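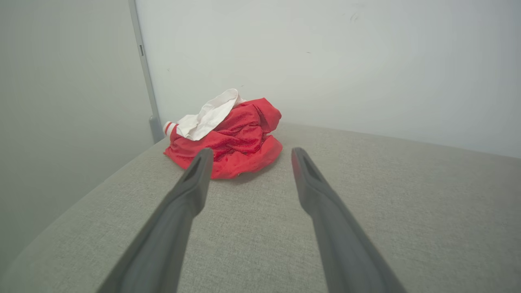 Couldn't we just fold it by hand and let the robot copy the motion? Several of you have asked some version of that, and a student in last year's group put it to me nearly word for word. I love the question, and I'm afraid the answer is no, or at least not yet. A motion replayed on one heap of cloth will miss the next heap completely, as you'll find out in your very first session on the bench!

Handout for Unit 6: Picking Up and Flattening a Shirt

Welcome back, everybody. Over the next stretch of the course we leave the nice stiff blocks behind and move on to clothing, which I think is the most fun you can have with two fingers (robot fingers, I mean). Please read this through before you come in, even the parts you feel you already know from the Flirkbridge exercises.

1. Looking before grasping
A shirt in a heap doesn't look like a shirt. You may see a fold of red, a bit of white, and have no idea which part is the sleeve. Your wrist camera view is what you have to work from, so take your time with it. Pick a fold that stands up a little, and line the fingertips up on either side before you come down. Teams Uda and Geson, you start with the left arm; Wikström, you have the right.

2. Spreading it out
Pull slowly, let go, look again, pull again. Flat doesn't have to mean perfect. A long crease across the body is fine at this stage, and so is a hem with its corner turned up, as long as you can tell where the edge runs. That corner is often your best next grasp, so do make a note of it.

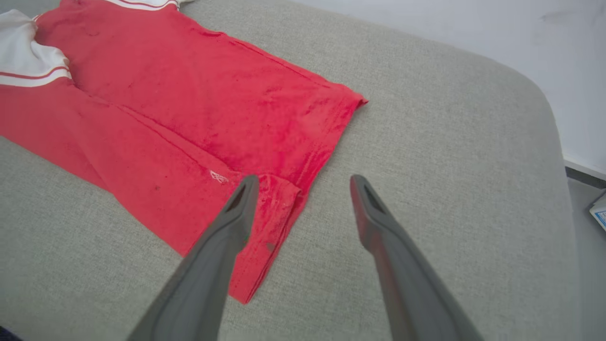 3. Recording your runs
Each team needs 40 runs by the end of July. Save the failed ones too, please, with a line or two about what went wrong. I read every one of them, usually with a large cup of tea, and they help me a great deal in planning the next lab.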